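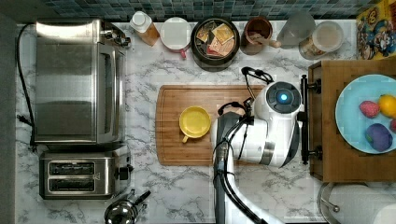 Kitchen counter setup, arm over the cutting board. Yellow cup, light blue plate with the toy fruit on the tray to the right.

1/ People asked for the rules we use when we run an arm on a kitchen counter. I keep them on one page. I'm posting them as a thread so I can link to it. Most of them came from a mistake one of us made, and I'll say so where it applies.

2/ Scope first. These are house rules for a small bench-mounted arm working around household objects, with a trained person in the room. They are not a substitute for the arm maker's manual or for a risk assessment. If you work under a formal safety standard, that comes first and this page comes after it.

3/ Rule one. Every station has a named operator for the session. One name, on the sheet, in ink. The operator is the only person who starts motion. If the operator leaves the room, motion stops and the name gets crossed off. When they come back they write it again.

4/ That sounds fussy. We used to say "whoever is at the keyboard." Then one afternoon in May two people each thought the other one was watching. The arm pushed a mug off the back of a counter. No one was hurt. We wrote the rule that evening.

5/ Rule two. The stop button is within reach of the operator's free hand before power goes on. Within reach means seated, elbow bent, without looking. Nanna Hviid checks this by asking you to close your eyes and hit it. If you miss, you move the button and try again.

6/ Test the stop every session with the arm moving slowly. Pressing it while the arm is parked tells you the button clicks. It tells you nothing about the arm.

7/ Rule three, appliances. A kitchen station can have a toaster oven, a toaster and a kettle on it and still be fine for tabletop tasks. All of them get unplugged at the wall unless the task is about that appliance. "Switched off" does not count. Check the plug with your hand and initial the sheet.

8/ If the task does need a live appliance, that's a different sheet and two people. The second person does nothing but watch the appliance. They don't take notes or answer messages.

9/ Cords. Any loose appliance cord gets moved outside the reach of the arm, and that includes the elbow. People plan for where the gripper goes and forget the rest of it. Walk the arm through its full range at low speed and watch the elbow and the forearm.

10/ The arm's own cables are a separate check. Look at the loops at the wrist. There should be enough slack for the wrist to turn both ways and not so much that a loop can hook a cup handle. Turn the wrist to each limit by hand or at crawl speed before the first run.

11/ We log cable checks at the start of the session and again after any collision, even a light one. Margareta Oprea found a nicked jacket on the Trunow unit this way. The arm was still working normally. It came out of service that hour and stayed out until the cable was replaced.

12/ Rule four, liquids and glass. No open liquids on the counter. Bottles stay capped. Glass pitchers and jars go to the back row, and we set a software boundary in front of that row. If the boundary isn't set, the glass comes off the counter.

13/ Some people run with the back row cleared completely. I understand why. We keep things there on purpose, because a bare counter makes for easy results that don't hold up in a real kitchen. The clutter stays and the boundary protects it. If you can't set a reliable boundary, clear the row.

14/ Rule five, toy food only unless the task sheet says otherwise. Real fruit gets soft, leaks, and changes weight over a day. Toy fruit goes back in the bin at the end and gets wiped down. No one eats at the station, and nothing used as a prop goes back to the break room. Cereal and tea bags included.

15/ I'll repeat that last part. Once a box or a bag has been on the station it's a prop for good. Mark it or keep it in the prop cabinet.

16/ Rule six, the start layout. Before the first run of a session, put every object where the task sheet puts it and take a reference photo from the overhead camera. Compare it to the sheet. Then run.

17/ The sheet has to say more than "cup on board." Which way the handle points matters a lot for a grasp. Write it down. "Handle toward the operator, left of center" is enough. Two people reading the same line should set the cup the same way.

18/ If you vary the layout, vary it on a plan. Moving things a little each time because you got bored is how you end up with 2,000 runs and no idea what was tested. Anca Căpraru writes our variation lists ahead of time and the operator follows them in order.

19/ Rule seven, hands. No hands inside the work area while the arm is enabled. To reset a cup, disable, reach in, reach out, enable. Every time. It adds a few seconds per run. We budget for it.

20/ This is the rule people argue with most. The argument is always that the arm is small and slow. Small arms pinch fingers. The gap between the gripper and a cutting board is a good place to get pinched, and so is the gap between the forearm and the counter edge.

21/ We went through the log for one station with this in mind. There were 124 resets on it. In 110 the operator disabled the arm first. That left 14 where a hand went in with the arm live. All 14 were in the last part of a session, when people were tired.

22/ So now there is a session limit. 2 hours, then the operator changes or the station closes. We did not buy anything or add a sensor for this. It's a timer on the bench.

23/ Rule eight, cameras. If your arm carries a camera at the wrist, assume it records everything it points at. Clear the area of mail, pill bottles, badges, screens. Anyone who might walk through gets told before the session. There's a sign on the door and the operator also says it out loud.

24/ Wipe the lens before the session with a proper cloth. Paper towels are for the counter. Steel and glass surfaces throw reflections, so check the live view for glare and move the light if you need to. Write down where you moved it.

25/ Rule nine, failed runs stay in the log. A dropped cup is a result. A grasp that missed is a result. You may flag a run as "setup error" only if you can name the line on the sheet that wasn't followed. "Looked weird" isn't a line on the sheet.

26/ Prodromos Bakalis reviews flagged runs once a week. He puts a fair number of them back in. If you disagree with him you write one sentence and he writes one sentence and both stay in the record.

27/ Rule ten, changes. New gripper fingers, new firmware, a new tray or rack on the counter — any of these means the boundary and the full range walk get done again. Metal racks especially. They don't give when the arm hits them and the mounting knobs stick out farther than you think.

28/ Fasten down what you can. A tray that slides when it's bumped turns one small contact into several. Non-slip mat under the tray, mat under the board. Check the mats for crumbs and grit.

29/ Closing a session. Park the arm, power off, then tidy. Never the other order. Props wiped and counted against the sheet. Wipe down the board, including the groove, which collects everything. Sheet signed with the end time.

30/ A few questions I got by message. Yes, we use paper sheets. A tablet ends up on the counter sooner or later and then it's an object the arm can hit. The sheets get scanned at the end of the day.

31/ Yes, visitors can run it. They read the page, do the button test, and run with a trained operator next to them whose name is on the sheet. The visitor's name goes underneath.

32/ No, I won't recommend an arm. We have used a Fullier and a Weltach and the page was the same for both except for the range limits. Follow the manual for yours.

33/ On training. New people watch one session, reset props for one session, then operate with someone beside them. Chanida Ratanaporn runs this and she decides when you're signed off. I wrote the page and she still made me redo the button test after I'd been away.

34/ The group at Iordache uses a version of this with a light curtain across the front of the counter. If you have the budget and the space, do that. It replaces none of the rules above, but it does catch the tired hand at the end of a session.

35/ Copy the page, change it, put your own station name on it. If you find a rule that's wrong or missing, reply here and tell me what happened. I update it when there's something to update — the last edit was the line about mats.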